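Friday, March 22, 2002

Notes from the practice workshop, mostly for me and whoever picks up the Griltby binder next. Wyn, if you're reading this over lunch, the part you want is near the end.

So we finally ran the boundary dispute exercise start to finish, and it took the whole afternoon! I had it down for two and a half hours. For anyone who missed the December session: two neighbors, Bouchard and Dullier, a fence that sits four feet over the line (according to one survey), and a claim for $3,818 to move it and fix up the garden bed. Bouchard wants the money and the fence gone. Dullier says the fence was there when she bought the place and she isn't paying for anybody's roses.

Opening statements. I let both sides talk too long. Bouchard's side used up nearly all of the first half hour, and by then Dullier's lawyer had quit taking notes and was just waiting to pounce. Next time I'm going to say up front how long each person gets and then really hold them to it. I hate cutting people off, but I could see it costing us.

Also I forgot the confidentiality agreement until after the first opening. Dumb mistake. Everybody signed it late and laughed about it, fine, but in a live case I'd have had a problem on my hands if something had slipped out before the signatures. I'm taping a note to the front of the binder.

First private meeting with Dullier went well, I thought. She (played beautifully, by the way, lots of sighing) told me she'd pay something if she could keep the fence where it is. I asked if I could carry that across the hall and she said no, only the part about wanting to keep the fence. I wrote that down in two columns, CAN SAY and CAN'T SAY, and I'm keeping that system. Wyn Rowlands taught it to me and I kept resisting it -- I thought I could hold it all in my head. I can't, not after three trips back and forth.

Then I blew it a little with Bouchard. I asked him, "What would you take?" way too early and he dug in on the full $3,818. After that every number I brought back sounded like an insult to him. What I should have asked about was the garden bed, since he brought it up himself twice. When I finally did get around to it he said the replanting was $700 of the claim and that he'd do the digging himself if somebody bought the plants. That would have been a nice thing to know an hour earlier!

Where we ended up: Dullier pays the $700 for plants plus $100 toward a new survey, the fence stays, and Bouchard gives her a written license for the strip, which either one can end if the property sells. Dullier's lawyer wanted an easement instead and we went around on that for a good while. I kept out of it, mostly. I'm still not sure whether I should have said something about recording the license. I'm supposed to be neutral, and telling one side's lawyer how to protect his client feels wrong, but an agreement that falls apart in two years doesn't do either of them any good. Want to talk this over with the group.

Drafting was slow. We used the Terkura form on the computer and it keeps asking for a case number even when there isn't a case. I typed zeros. It took them. The payment date field wouldn't accept "within 30 days of signing" so I put that in the extra terms box, and then it printed on a page by itself with no signature line. Had to have them initial it. Somebody please look at that form.

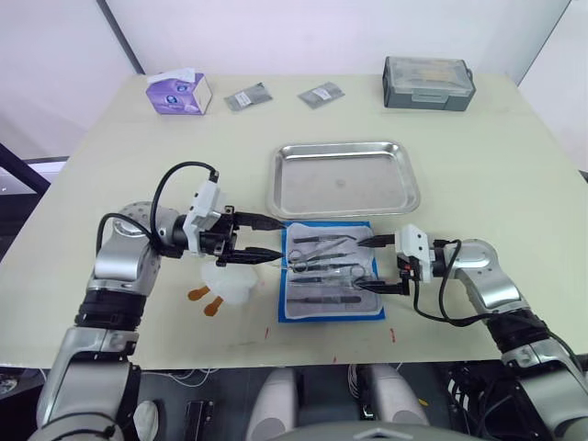 Private meetings need a better setup than what I gave them, and I'm putting that on my own list. Dullier's people could hear our voices through the door, though they say they couldn't make out words. I'd like a radio in the hall or a second room farther down. And I want tissues within reach of both sides, every session. It sounds fussy, but a purple and white box like the one at the back of the table is no help to somebody who has to get up and walk over for it while she's trying not to cry in front of her neighbor. In a fence case, yes. I've seen worse over a driveway.

For next time: agreement signed first, openings timed, ask about the thing they keep mentioning, two columns on the pad. Swap roles so I get to be a party for once. Wyn wants to try it with no lawyers in the room at all and see if the license idea still comes up. I bet it doesn't, but I've been wrong plenty.

Still owe everybody a clean copy of the Bouchard fact sheet -- the lot numbers are switched on page 2.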